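Olleo opens Himham hall for community meals program

HIMHAM, Jan 28, 2025 – Olleo, a not-for-profit that runs shared meals in country towns, has opened its permanent dining hall in Himham after a refit of the former produce store on Prenby Road. The hall seats 100 people at a sitting and replaces the rented rooms the program has used since it began.

Lunch will be served three days a week during the first term of operation. Meals are open to anyone who lives or works in Himham or the surrounding district. There is no means test and no referral is needed. Guests pay what they can into a box at the door, or nothing.

Olleo served 755 lunches in its last full month in the rented rooms. Demand had outgrown the kitchen, which had one domestic oven and no cool room, and on busy days the second sitting started late. The new kitchen has commercial ovens, a walk-in cool room and a separate wash-up area with its own door to the yard.

The building

The produce store had been vacant for several years before Olleo took on the lease. The outside walls and the roof trusses have been kept. Inside, the old loading bay has become the kitchen and the main storage floor has become the dining room. A low stage used for stacking grain bags was taken out so that the floor is level from the street door through to the back.

Design work was carried out by Ismail, a building practice that has worked on several halls and clubrooms in the district. Olleo asked for a room that could be heated cheaply, cleaned quickly and used for other things in the evening. The ceiling over the dining area has been lined to cut noise, which was the most common complaint in the rented rooms. Guests with hearing aids had found it hard to follow a conversation there.

An accessible toilet and a baby change room have been added beside the entry. There are two parking bays for permit holders on the Prenby Road side, and the path from the bays to the door is sealed and lit.

Tables with a visible grain

The dining room is furnished with wooden tables in place of the folding trestles that Olleo used before. The trestles were light but they wobbled, and several had to be retired each year. Olleo wanted a table that would stand up to daily wiping and still look like something a person might have at home. 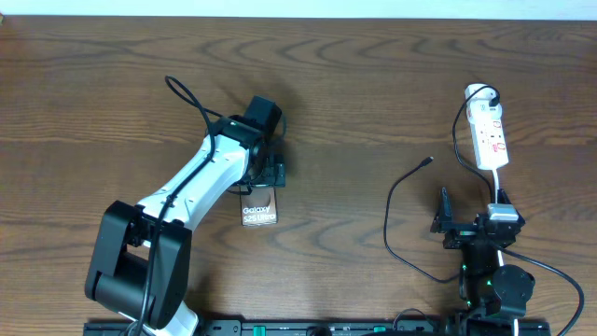
Photo: Olleo

The tables were bought in two lots, the first of 12 and the second as funds came in. They are arranged in short rows with a gap wide enough for a wheelchair or a pram between each one. Tablecloths will not be used at lunch. The surfaces will be wiped between sittings with a mild cleaner, and guests are asked to use the mats provided under hot dishes.

Olleo will re-coat the tops as they wear. Groups hiring the hall for craft or repair work will be asked to bring a cover for any table they use with glue, paint or hand tools.

What is on the menu

Each lunch is made up of a soup, a main dish and fruit. A meat-free main is always available. The menu follows what growers in the district have to offer, and for January that has meant zucchini, tomatoes, beans and stone fruit. Kitchen staff will put the week's dishes on the board outside by mid-morning on each serving day.

Guests who have an allergy should tell the person at the door when they arrive. The kitchen handles nuts, milk, eggs and wheat and cannot promise that any dish is free of traces. Ingredient sheets are kept at the servery and can be read by anyone who asks.

Leftover food is chilled and packed in single serves. These go into a self-serve fridge near the entry, with the dish and the date on the lid. The fridge can be used whenever the hall is open, including on days when no lunch is cooked.
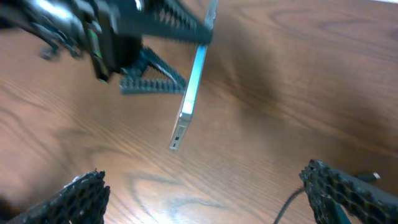 Evening and weekend use

The hall is available for hire when lunch is not being served. Local groups can book the dining room on its own or with the kitchen. Rates are set at three levels:

Community groups with no paid staff
Other not-for-profit groups and schools
Businesses and private functions

Kitchen hire is limited to people who hold a current food safety certificate or who are working with someone who does. A short walk-through of the equipment must be done before the first booking. Hirers are to leave the tables in the rows marked on the floor plan by the door, and to take their rubbish with them.

Music must finish by ten in the evening. There are houses on two sides of the hall and Olleo has given the neighbours a phone number to call if noise becomes a problem.

Funding

The refit was paid for by donations from households in Himham, a community grant, and a contribution from Prenby, the farm supply business that once used the building as its store. Prenby also gave the old shop counter, which has been cut down and fitted as the servery. The lease runs for 12 years with an option to renew.

Running costs will be met from door contributions, hall hire and a yearly appeal. Olleo expects power to be its largest bill after food and wages. Solar panels were priced during the refit but the roof needs further work before it can carry them. That work has been put down for a later stage, along with shade over the back yard and new guttering on the north side.

Getting there

The hall is a short walk from the Himham post office. The town bus stops across the road, and the timetable is posted inside the entry. Bike racks are in the yard and can be reached by the side gate during opening hours.

Olleo will run a pick-up service for guests who live out of town and do not drive. Seats are limited and need to be booked by noon the day before. The vehicle has a ramp and can take one wheelchair on each run. Guests who use the service will be dropped home after the second sitting unless they ask for the earlier trip.

Helping out

People who would like to help at lunch can fill in a form at the hall. Shifts run for three hours and cover food preparation, serving and wash-up. Closed shoes are required in the kitchen. A short training session is held before a first shift, and helpers under 16 need to come with an adult.

Growers with surplus fruit and vegetables can leave them at the yard door on serving mornings. Produce should be clean and in a box or crate that does not need to be returned. Home-cooked food cannot be accepted, and neither can home-killed meat or unlabelled preserves.

About Olleo

Olleo is a not-for-profit group that provides shared meals in country towns. It began in Himham with a monthly soup lunch and now cooks every week of the year except for a short break over summer. The group also lends out crockery and urns to local clubs at no charge.

Media and booking enquiries can be left at the hall during opening hours or sent by post to Olleo, Prenby Road, Himham. Filming or photography during lunch is by arrangement only, and guests who do not wish to appear will be seated away from the camera.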